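Testing a home robot in sim before you build it

Doing this on my lunch so it's quick. The robot is a small wheeled base with one arm, going together slowly at the Wirnbridge shared workshop. Before any metal gets cut I run it round a pretend house on the PC. Saved me 80 quid in motors already.

Step 1. Get rooms in. I use Fletell, any simulator you like will do. Plain walls, white floor, a table with some clutter on it, a door to aim for. Don't fuss over looks.

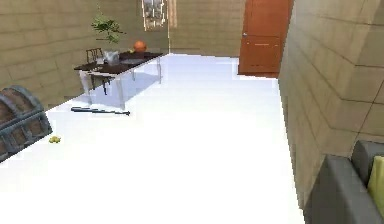 Do I need a fast computer for this?
An old laptop copes if you keep the textures small and shut the browser. Mine's slow but it gets there.

Step 2. Set the camera height. Measure from the floor to where the lens will sit on the real thing, type that in. Then drive about by hand and save views. Thin stuff is what catches you out – lamp poles, bed slats, chair legs. Pick a view with a floor lamp in and check the depth readings on the pole.
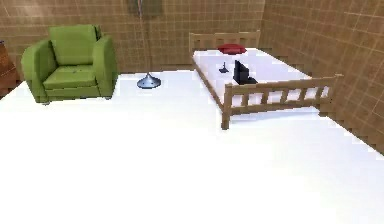
Step 3. Add the arm. Import it folded, then open one joint at a time. Watch where the gripper ends up in the camera view, and mask those pixels or the robot will think its own finger is an obstacle. Park it near a table and a big chest and see what it blocks.

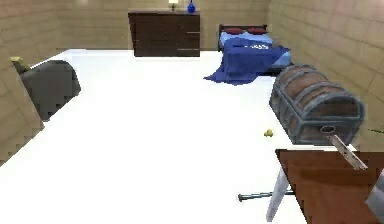
Alexiou reckons masking is a waste of time and you should just move the camera up the mast 18 cm. Fair enough if you've got a mast. I havent.

Step 4. Tight corners. Drive right up to an armchair until it fills half the view, stop, try to turn out. Set the safety gap to 28 cm to start, bring it down slowly.

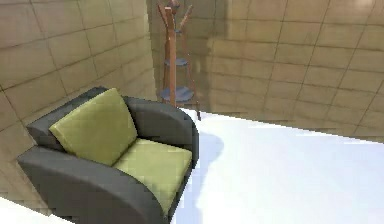 If it gets stuck, back up first and then turn, never both together. Leave it running overnight on random starts, 1,000 is plenty, and read the log in the morning. I sort mine by bumps, worst first.

Step 5. Copy the settings over to the real base. The files go in the Predska folder, same names, or teh base won't load them. First run at half speed with your hand on the off switch.

Wiring next time, once I've found my crimper.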